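Flalville Paper and Card Group
Minutes, August meeting, back room, 10.15

Apologies taken. Minutes of last time agreed, one spelling corrected (Statirine, not Statarine).

1. Paper stock

Count done before the meeting. 783 sheets plain white, 349 coloured. Coloured going down faster than expected, mostly the pale ones. Lilac and lavender shades wanted for the autumn envelopes so please go easy on those for practise folds — use the white. Koller have put their price up again, Gritex still the same as in spring. Agreed to stay with Gritex for the plain and ask Koller for a new quote on coloured only. Lavender-grey sheet laid out flat on the dark surface, a few creases in it.

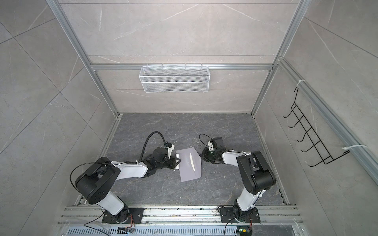
How many sheets can one table take in a session?
Ten, and a fresh lot is fetched from the cupboard when those are used up.

Ülle Lill asked if the odd-shaped offcuts could be kept. Agreed, flat ones only, in the shallow drawer. Anything narrower than a ruler goes in recycling.

2. Crumpled sheets and scraps

Long discussion. Point made that crumpled paper is still good for padding the boxes that go to Statirine, so it shouldnt go straight in the bin. Against that, the box under the bench is full and has been since Easter. Agreed: one box of crumpled, no second box. When full, it goes. Card pieces kept apart from paper, as the recycling people won't take them mixed. White bits to be brushed up at the end of every session, not left for the next lot. Soft brush is on the nail, the stiff one scratches.

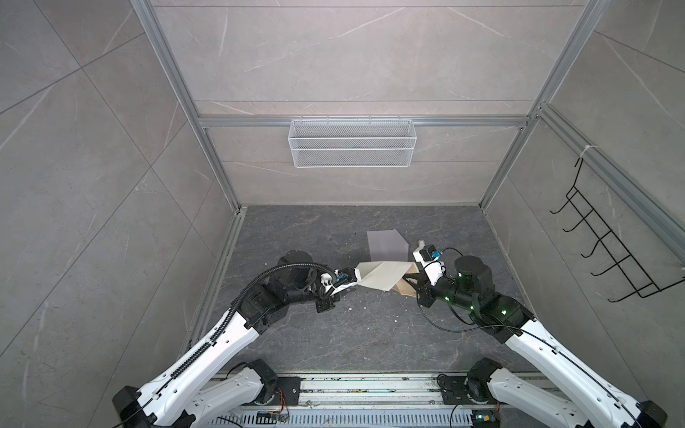
Item 2: crumpled sheet over a flat one, bit of tan card showing underneath.

Action — Ülle to write out a label for the card box. Action — everybody, brush.

3. Small cups

Clear plastic cups for clips, beads, dabs of paint etc. Bought a pack of 100 in the spring, more than 3 sleeves still unopened, so no new order. Complaint that the clear ones are hard to spot against dark grey stone pattern and get trodden on or knocked. Suggested coloured stickers on the sides. Suggested buying coloured cups instead. Neither agreed, stickers come off in the wash. For now, cups back on the tray when finished with, and look before you wipe down. 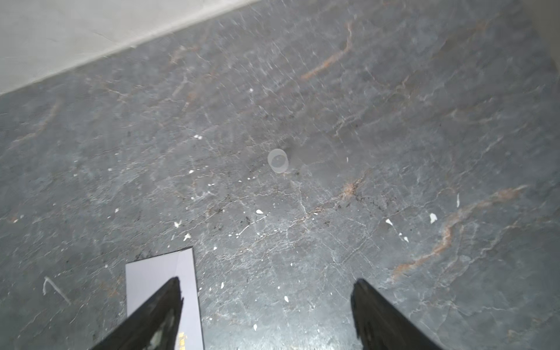 Where do the used cups go at the end?
In the washing-up bowl by the sink, then upside down on the tea towel to dry.

Cups with dried glue in are not worth saving, bin them.

4. Glue

Sticks prefered over the liquid for all paper jobs. Liquid wrinkles the thin sheets, kept for card only. The 21g sticks are a good size for the hand and stand up by themselves. Stand them on a bit of scrap paper between uses, cap on. Several found dried out last month with caps missing, which is money down the drain. Spare caps in the tobacco tin. Agreed to twist the stick right down before capping, otherwise it gets squashed against the top.
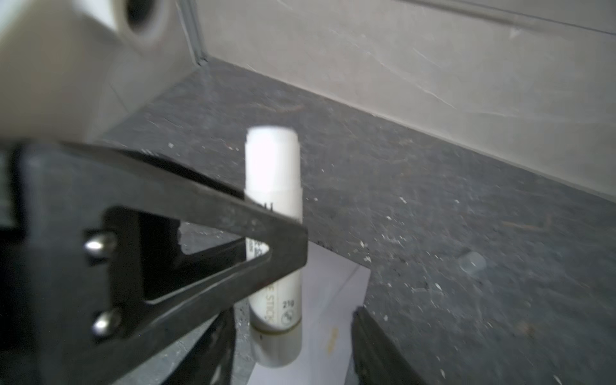

Ülle Lill said she'd rather each table had one stick and shared it than everyone having their own and losing the caps. Some for, some against, left till next time.

5. AOB

Scissors need sharpening, left-handed pair still missing. Key to the cupboard sticks, try lifting the door a little. Envelope templates to be cut before the next meeting, two sizes, on the thick card. Kettle descaled, thank you.

Closed 11.40. Next meeting same room, bring own ruler.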